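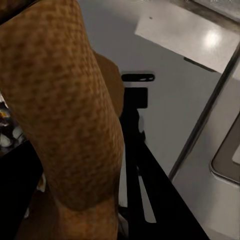 Guest wifi login failing, Closthorpe Lodge
Opened by: Ikhsan Rahman, front desk
Assigned to: Ivone Prado
Priority: high
Status: closed

Reported problem

Guests get the Kedow login page, put in room number and last name, page says "guest not found". Started Monday after lunch. Not every room. Anyone who checked in over the weekend is fine and still online. New arrivals can't get on at all. 17 complaints at the desk so far, two asking for money off.

Already tried: restarted the router in the back office, restarted my own PC, told people to forget the network and rejoin. No change. Conference group coming in at 4 pm, need this before then please.

Log

1:50 pm – Ivone. Signal is good in the lobby and on both floors. Login page loads quick. So it's not the access points, leave those alone. Please don't restart the router again, it kicks off everyone who is working.

2:05 pm – Tested with room 8, checked in this morning. Not found. Tested a room from Saturday, straight in. Looks like Kedow isn't getting new check-ins from Vitale.

2:20 pm – Vitale side: check-ins are saved correctly, names and rooms all there. Export to Kedow shows green. Last record sent 12:41. Green but nothing moving, great.

2:35 pm – Ikhsan. Can I just give people the staff password meanwhile?

2:37 pm – Ivone. Please don't. Staff network has the card machines on it. Use the paper voucher codes in the desk drawer, there should be a pack of 100. Each one is good for a day. Write the room number next to the code.

2:50 pm – Ikhsan. Vouchers work. Handing them out now. Guests a lot happier.

3:10 pm – Found it. The room list was edited Monday morning to add the Trarkstead annex. Somebody typed the annex rooms with a space before the number. Kedow rejects the first bad record and then the whole queue sits behind it. Nearly 300 updates waiting, mostly housekeeping status changes, wich Kedow doesn't even need.

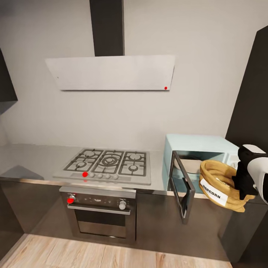 Fix

1. Pause the export in Vitale. Wait for it to go gray.
2. Open room list, Trarkstead annex, retype the room numbers with no space. Retype, don't paste.
3. Clear the rejected record on the Kedow side.
4. Turn off housekeeping updates for this export.
5. Start the export again and watch the last-sent time. If it doesn't change in a couple of minutes, call me.
6. Check in a test guest, log in from a phone on mobile-size screen, then check the test guest out.

3:32 pm – Queue cleared. Room 8 logs in. Annex rooms log in too.

3:40 pm – Ikhsan. Tried three new arrivals, all fine. Group is early, buses outside.

Follow-up

Asked Vitale support for an alert when the queue stops. Reply says maybe in November. Until then night desk looks at the last-sent time once per shift, added to the handover sheet.

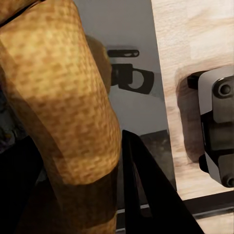
Do guests with a voucher need to log in again now?

Only when the voucher runs out after a day. Then they use room number and last name like everybody else.

Unused vouchers back in the drawer pls. Names with hyphens still a bit odd on the login page, will open a seperate ticket for that. Closing this one.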